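Robot Manipulation: Faults and Failures
Handout 7, revised 23 Sep 2022

Reading before class: the Wernen failure report, sections 2 and 4. Skip section 3, which is mostly the vendor's charts.

1. The claim

The Wernen report says its drawer-opening policy was trained on 2,000 simulated episodes and "generalizes across furniture." Be suspicious of that verb. Every kitchen in the training set came out of one generator, Cullevo, with the same handful of cabinet meshes in different finishes. A new wood grain is a new texture. It tells you very little about a new drawer.

2. The fault

In May the policy was moved to a test kitchen where the handles stand off the panel on two short mounts. The gripper closed on the bar, the wrist pulled, and the force reading climbed until the arm tripped its limit at 70 newtons. Then the recovery routine cleared the trip and tried again. It did this 16 times before a person hit the stop.

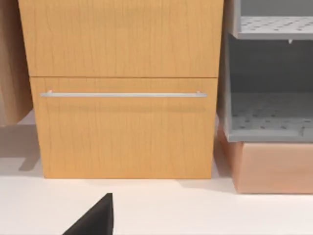 The report calls this "a perception issue." I don't buy it. Section 4 has the log, and the handle position is fine in every attempt. What the log does show is a pull direction several degrees off the drawer's axis, so the drawer was being jammed against its own runner. In the simulator the runner had almost no friction and the drawer slid out anyway. The policy had never been punished for pulling crooked.

Two separate faults, then, and the report only owns up to a third one that I can't find in the data:

a. Joint friction in the simulator set far too low.
b. A recovery routine allowed to clear a force trip with no limit on retries.

Fault (b) is the safety matter. A protective stop that software can reset on its own is a pause. Please don't write "the safety system worked as designed" in your answers, even though the report does.

3. The close-range problem

The Prothero camera add-on was supposed to help by giving the policy a near view of whatever it was about to handle. Look at what a near view gives you. With a puzzle cube at very short range, most of the object is outside the picture, and a pose estimator has to guess the rest from one corner and a few stickers. The cube is a friendly case, too, with straight edges and strong colors. Prothero's figures leave out any trial where the object was "insufficiently visible," and I would like to know how many of those there were before I believe the success rate.
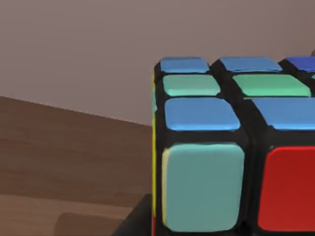
4. For next time

Read the Plileletti rebuttal (10 pages, on the course site). It argues that the retry limit was a customer setting. Decide whether that changes who is responsible, and bring the line of the log you would use to back it up.

Lab groups: set runner friction to the measured value, rerun the drawer task, and hand in the force plot with the failures left in.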